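Trirnell Classroom Arm Kit

For robotics classes, after-school clubs and student teams
Sold by Werix

Overview

The Trirnell is a tabletop robot arm kit made for groups of students who want to pick things up, put things down, and get better at it week by week. It comes as parts, a team builds it in two or three meetings, and after that it lives on a table and works for its keep. We designed it for middle and high school clubs, but a fair number of college intro courses run it too, and we've had some wonderful letters from both!

The arm clamps to any table with a straight edge. You don't need a dedicated bench, a cage or a shop room. If your club meets in a library corner and has to be packed up by dinner, it will fit in the tote it came in (take the gripper off first, two thumb screws, and lay it in the foam on its side).

What's in the kit

Arm parts with all motors, cut plates and screws
Two-finger gripper, with one spare set of fingers
Wrist camera and mount
Table clamp and power supply
Controller board with USB cable
Printed build book, 264 pages
Access to the Kelcombe lesson set, 14 lessons

You'll need to supply a laptop and a table. The build book lists the screwdriver sizes on the inside cover. Please read the clamp section before you start on the shoulder, as the order matters and it's a pain to undo.

Building it

Most teams split up: a few people on the base and shoulder, a few on the wrist and gripper, one or two getting the software going. That works well as long as somebody labels the motors. Every motor has to be given its number before it goes in, and if two of them share a number the arm will sit there and do nothing at all. The software has a check for this now (it was added in August) and will tell you which pair is fighting.

Leave slack in the cables at the elbow. Then leave a bit more. When the arm reaches out all the way you want the cable to follow in a loose curve, and tight cables are by far the most common thing we help clubs with over email.

The Kelcombe lessons

Kelcombe is the course that goes with the arm. The first lessons are about moving by hand and by keyboard, getting a feel for what each joint does. By lesson 4 students are writing short programs to move between saved positions. The second half is where it gets really fun - the camera comes on, and teams start teaching the arm to sort, stack and gather.

The lessons use things you can find anywhere. Blocks and cups are fine to begin with, but play food is our favorite by a mile. It's light, it's cheap, it comes in awkward shapes, and an orange that rolls away is a much better teacher than a cube that sits still. Put out a mix of sizes if you can. Students who have tuned their grip on big pieces find that small ones need a whole new approach, and the talk that follows is some of the best you'll hear in a club meeting.

The Figueroa Challenge

Lots of our clubs use the kit for the Figueroa Challenge, and this year's regional meet is on Sat 6 November. The main event is called Fill the Bowl. Each team gets a bowl and a pile of play fruit and vegetables, and the arm has to move as much as it can from table to bowl before time runs out. Pieces that bounce out can be tried again. Teams may drive the arm themselves in the first round, but in the second it has to run on its own program.

Fasil Tilahun, who coaches one of the teams and helped us write the practice plan for the event, has his students start with the big easy pieces and save the little ones for the end.
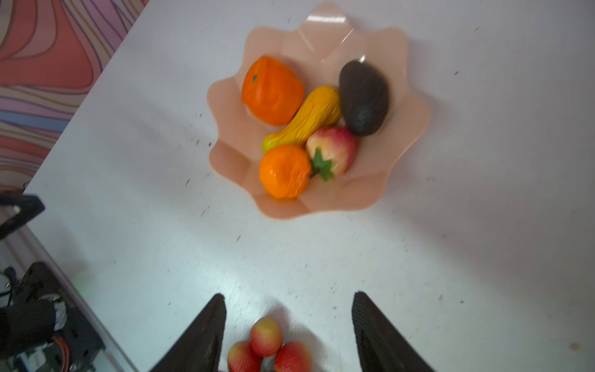 His other piece of advice is to practice with a bowl that's already partly full. An empty bowl forgives nearly everything, while a crowded one makes you think about where you let go and how high the fingers are when you do. His students keep a notebook of every drop, with a guess at the cause next to each one, and they go back through it before they change any code. We liked the idea so much that we put blank log pages in the back of the build book.

The full practice plan comes with the lesson set and takes about 4 weeks at one meeting a week. Teams who are short on time can skip the stacking section and go straight to gathering.

Care and spare parts

Wipe the fingers with a damp cloth now and then, and check the wrist screws every few meetings. They do work loose with heavy use. Fingers, motors, cables and clamps are all sold one at a time, so a stripped gear doesn't have to end your season.

Ordering

Schools and clubs can order with a purchase order or a card. Kits ship with the current edition of the build book. If you already own a Trirnell and only want the new edition, write to us with your kit number and we'll send the file.

Loaner arms are available for clubs that would like to try one before buying - ask early in the school year, they go fast!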